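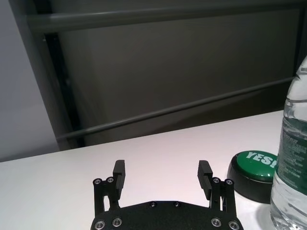 Rerketex Leveling Ramp Set, reviewed after a season on the road

I have been meaning to write this one up since June, when a reader named Catrin Maddocks asked me whether the Rerketex ramps were worth the money for a trailer our size. Well, Catrin, I'm sorry it took so long, but I wanted to use them on some properly lumpy ground first, and we've certainly had plenty of that!

We pull a 30-foot travel trailer, and for years we leveled it with a stack of plastic blocks (the kind that snap together and never quite come apart when it's raining). My husband would stand at the back and wave, I would creep forward, and half the time we'd roll right over the top and have to start again. If you camp, you know this dance. So when I saw these curved ramps at the supply store in Terkilbridge I was ready to be talked into them, and Marwan Karam at the counter didn't have to work very hard.

You get 2 ramps, 2 chocks and a carry bag. You set the curved ramp against the tire on the low side, pull on slowly until your level reads right, and push the chock in behind. That first evening at Cluvonness, on a gravel site that dropped off toward the creek, we were level and had the kettle on in 5 minutes. I did go back out and look at it twice, just because I was so pleased.

They've held up nicely. There's some scuffing along the bottom from the gravel and one corner is a bit chewed, but nothing has cracked, and they rinse off easily under the campground spigot. They're quiet, too, where the old blocks used to creak all night whenever one of us rolled over.

Now for the grumbles, and there are a few. On wet grass they slide. At the Cadwaladr campground we had the ramp shoot forward every time the tire touched it, and in the end I put a piece of old rubber mat underneath, and after that it stayed put. I think a mat ought to come in the bag for this price. The bag itself is too snug as well. It fits beautifully in the store and then you try it at the end of a trip with mud on everything and the zipper just laughs at you. We keep ours in a milk crate now.

If you have tandem axles, measure the space between your tires before you buy. Ours is tight, and we had to trim the thin end of each ramp with a handsaw. It took 12 minutes and a little bad language. The instructions do mention it, on the back, in very small print.

Would I buy them again? Yes, I would, and I've already told my sister to get a set for her pop-up. If you mostly stay on paved pads you can get along fine with blocks. For the rest of us, who always seem to be given the site with the slope, they're a real comfort. I'd give them four stars, and I'd find the fifth if they fixed that bag.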